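An afternoon with the robot arms

October 21, 2024

Last Thursday I went to the open day at Ollimetti, the small robotics workshop behind the old cannery. My neighbour Rekha Arumugam works in their office and she had put my name on the list already in May, when they first planned it. Then it was moved two times, and I had almost forgotten that I was going.

I should say first that I am not an engineer. I repair sewing machines, and before I came to this country I did the same work for my uncle. So I like to look at anything with small screws in it, but the programming part is mostly closed to me.

There were more visitors than I expected. The man at the door told me 173 people had signed up for the whole day, and they let us in by groups. Our group got Jagadeesh Kamath as a guide. He speaks quickly and he does not like to stand still, so the older visitors had some trouble to keep up with him. I wrote down what I could in the back of my cheque book, which was the only paper I had.

We started with a talk by Jayanthi Mudaliar. She explained that the arms are taught by people. A person moves the arm through a task again and again, and the recordings are used for training. For one easy task they like to have 1000 recordings, and for a task with two arms they want 2000. I asked if the people get bored. She laughed and said yes, so they change places every hour and there is a good kettle.

After the talk we could go near the tables. At the first one a single arm was sorting coloured socks. It was slow, and a little boy beside me said loudly that he could do it faster. He was right, but his mother told him that he never does it at home.

The second table was my favourite and I stayed there until the group had gone on without me. Two arms were working together with a wicker basket, the kind with a thick braided rim that my grandmother used for onions. Manikandan Warrier was running this one. He said a basket is harder than a box because the weave gives a little when you press it, and no two sides are quite the same. One arm must be gentle at the rim while the other one comes to the inside. I thought of how I hold a bag of flour with one hand and open it with the other, without any thinking.
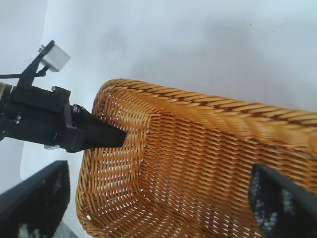
I asked him how hard the fingers can press, and he let me feel a spare one from his drawer. It was lighter than I had guessed. He also told me that in the beginning they broke the handle of a basket almost every week, and he keeps one of the handles on his shelf.

Rekha found me there at the end and we had tea and very dry biscuits. I left my email address with them for the next open day. If you want to go too, write to the office early, and bring better paper than I did. The parking in front is only for staff, but there is a free street behind the cannery where I found a place without any problem.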